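Nov 5, 2023

Dye notes, walnut hull, second go. Started late, kettle had scale in it, scrubbed that out first.

Hulls are the ones Tiruwork brought back from Sadurberg in January, dried, been in the paper sack since. Weighed out 200 g, cold soak overnight in rainwater. Smelt fine this morning, no mould. Liquor nearly black before it even went on the heat.

Fibre: the wool skeins left from the Gillanico order, plus one linen strip for comparison. All scoured, the wool not very well I think – still a bit greasy between the fingers. Should of done it twice. Two skeins with alum, the rest with nothing.

Simmered, did not boil. Pulled the first skein early and it was a sort of weak tea, so put it back. Left everything in to cool with the lid on and went to do the invoices.

Results, wrung but not dry so don't trust these yet:
– alum wool: warm mid brown, a little yellow in it
– plain wool: darker than the alum, greyer, I prefer it
– linen: beige, patchy where it folded over itself

The patchy linen is my fault, not enough room in the pot. Use the big pan next time and weigh it down with the plate.

Nerea wants a brown that will sit next to grey for the cushion covers and not look like mud. Held the plain wool sample against a few greys from the box. Fine with the cool ones, horrible with the one that leans green. Konrad disagrees, he likes the green one. We'll look again in daylight.

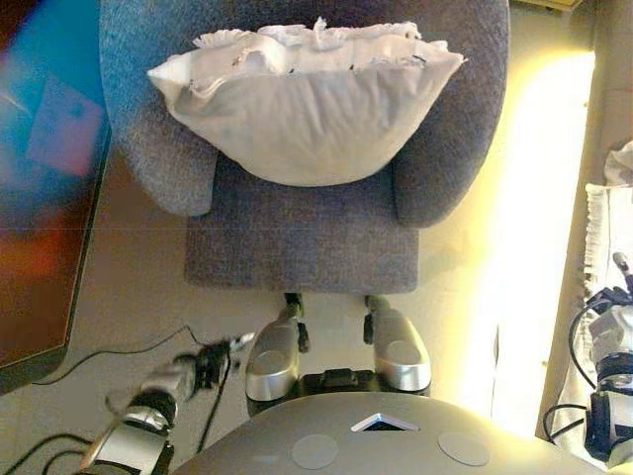 Grey armchair, white frilled pillow.

Still to settle: does the plain wool hold up to light without mordant. Pinned a length in the south window, half under card. Check in 13 days. Renata says walnut never needs alum and I'm wasting it, she is probaly right but I want my own strip to point at.

Iron afterbath – didn't get to it. Rusty nail jar is on the top shelf behind the Fidska tins, lid is stuck, ask Branislav.

Saved the exhaust bath in the bucket with a lid, labelled. Might get a pale fawn out of it. Do not tip it out!! Last one went down the sink before I'd even written it up.

Need: more pH strips, string tags, gloves (mine split, thumbs are brown). Paisan muslin has run out too, strained through an old pillowcase and it let grit through. Rinse skeins again tomorrow, then hang.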